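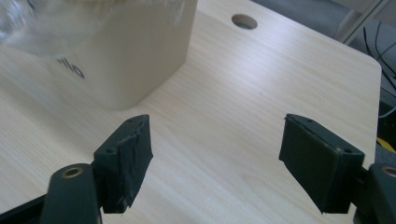 My sister says a desk gallery with hardly any stuff in it is the best kind, and that if I'd posted another page of pencil cups and little plants she would have stopped reading by the second one. So blame her for how bare this page is!

Welcome back to the desk diary, the part of the site where I keep track of my very slow attempt to have one clear surface in the apartment. If you're new, the short version is that I moved to Votville in March with far too many boxes, set up a desk on the first night, and then piled things on it until I couldn't find the stapler. (I still haven't found the stapler.) I did a big clear-out last month.

A few words about the beige tub, because it's the one thing I've let back on. I used to keep my desk bits in a row of small jars, and I was forever moving all of them to wipe underneath. One big square container is so much easier – you pick it up, you wipe, you put it back, done. I went with a sandy color so it wouldn't shout at me from across the room, and it sits pretty close to the color of the wood. Mine lives toward the back, near the hole for the cables. That hole, by the way, is the reason I bought this desk at all. My old one didn't have any, and I had a lamp cord and a charger hanging over the front like vines.

I got the desk from the Prodham outlet out past the highway, marked down to $110, and I carried it up 2 flights of stairs in pieces with a lot of complaining. I also looked at one in the Workov showroom that was very handsome and cost $544, and I did sit at it for a while and imagine being a different person. But I like the rounded corner on mine. I walk past it in the dark all the time and my hip is grateful.

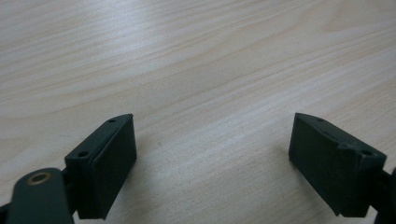
The grain is what I fell for, really. It's pale, almost cream in places, with long wavy lines that remind me of sand after the tide goes out, and for months I never saw it because there was mail on top of it. I'd honestly forgotten there was a pattern! Now I catch myself running a finger along the curves when I'm on the phone.

Cleaning is nothing fancy. A damp cloth, then a dry one, going the same way as the lines, usually before coffee at 7 in the morning. I tried a spray polish once and it left streaks I could see every time the light came in, so that bottle has gone to live under the sink.

Next up is the drawer, which is a whole other story. I pulled 33 pens out of it last night and most of them were dead. I've ordered a divider tray from Yang in the smaller size, and I'll put up pictures once it's in and I've worked out where the tape goes. If you have a good way of storing loose batteries, please leave it in the comments, I have them rolling around in a soup bowl at the moment.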